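4 Setting Up and Maintaining the Hand-Held Gripper

This section describes how the Zidach hand-held gripper is prepared for cloth-handling work, how it is inspected between sessions, and how the fingers are replaced. It applies to all units with serial numbers from 264 upward. Units with lower serial numbers use the earlier linkage and are covered in Section 9.

4.1 Before You Begin

Read Section 2, Safety, before handling the gripper. Only persons who have completed the operator course may open the body.

You will need:
Hex key set (Zevari tool kit, part 917)
Lint-free wipes
Thread-locking compound, low strength
Finger replacement kit, if fingers are to be changed

CAUTION: Disconnect the power cable before placing your hands between the fingers. The linkage can close without warning when power is applied.

4.2 Inspecting the Fingers and Linkage

1. Place the gripper on its back on a clean surface with the fingers pointing away from you.
2. Check the screws at the upper end of each finger. They must be fully seated. If a head stands proud, remove the screw, apply one drop of thread-locking compound and refit it.
3. Check the pivots at the base of each finger for play. Slight movement along the axis is permitted – movement from side to side is not.
4. Wipe both fingertip pads. Lint left on the pads reduces grip on thin fabric.
5. Squeeze the trigger slowly through its full travel and release it. Both fingers must move together and return without sticking.

NOTE: Do not oil the pivots. Oil collects lint and will mark light-colored cloth.

4.3 Replacing the Fingers

1. Remove the upper screw from the left finger, then the lower pivot screw. Keep the two apart, as they differ in length.
2. Lift the finger clear of the housing.
3. Fit the new finger and tighten both screws by hand.
4. Repeat for the right finger. Always replace fingers in pairs.
5. Open and close the gripper 100 times before final tightening.
6. Record the change in the service log.

Replace the fingers after 200 hours of use, or sooner if a pad is torn or has hardened.

4.4 Checking the Gripper at the Work Surface

1. Clear the work surface of everything except the test cloth.
2. Lay the cloth down without smoothing it. Folds and wrinkles are acceptable.
3. Hold the gripper level, with the fingers open and facing the cloth.
4. Confirm in the Longo viewer that both fingertips and the cloth can be seen at the same time.
5. Close the fingers on one edge of the cloth, lift it a short distance and set it down.
6. When a second gripper is in use, repeat steps 3 to 5 with that unit. Keep the two grippers apart until both have been checked.

CAUTION: Stop work at once if a finger catches or the trigger does not return. Tag the unit and follow Section 4.2.

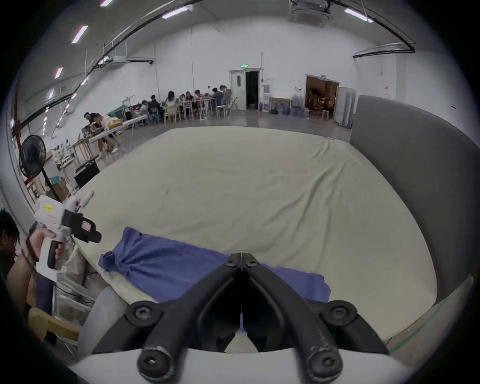
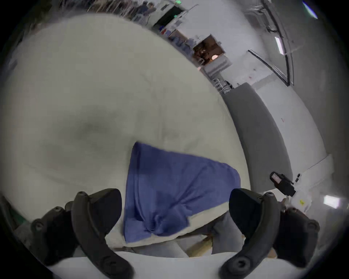 Figures 4-1 and 4-2. Gripper fingers and blue cloth at the work surface.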